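Getting the tub cupboard to shut

Most kitchens own more lids than boxes. Mine certainly did, until one evening in June when an avalanche of the things came down on my foot and I decided one of us would have to move out.

Start with the great matching

Pull every food container you own onto a table and put a lid on each. Round ones first, as they are the easiest to pair and you need the encouragement. Anything left without a partner gets one night's grace on the worktop in case its other half is in the dishwasher or at your sister's. After that, recycling. You will feel a pang. It passes by breakfast.

Keep a size you can name

I kept the 800 ml boxes, which hold one decent portion of stew, and let go of the tiny ones that hold four olives. Keegan Ngata, next door, swears by the tiny ones and has since been given all of mine.

Buy one colour and stick to it

Lime green is nobody's idea of restful, but you can spot a lime lid from across the kitchen, even when it has strayed in among the baking trays. White ones hide. Clear ones hide better.
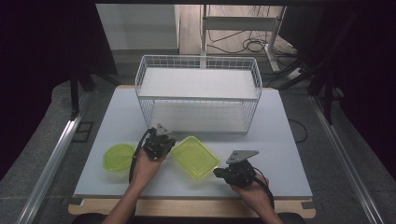
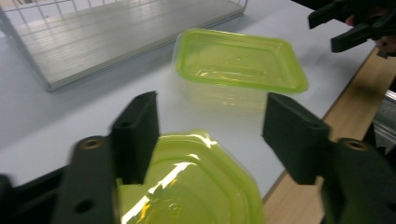

Use a wire basket, preferably with two levels

A basket you can see through saves a lot of rummaging. Boxes go on the lower level, nested by shape, and lids up top where they can't slither down the back. Measure the cupboard before you buy. My first one, a Drekero, was 62 cm wide and the shelf wasn't, so it now lives in the shed with the plant pots.

Lids on or lids off?

Off, unless you enjoy the smell of last month's curry. Dry them properly, paying attention to the ridges round the rim, where water likes to sit and wait for your clean shirt.

Stains

Tomato wins in the end. A paste of bicarbonate of soda and a sunny windowsill will take it from orange to a sort of peach, and I have stopped there.

Gilchrist Kitchen Notes | Contact us | Copyright 12/7/20 | Back to top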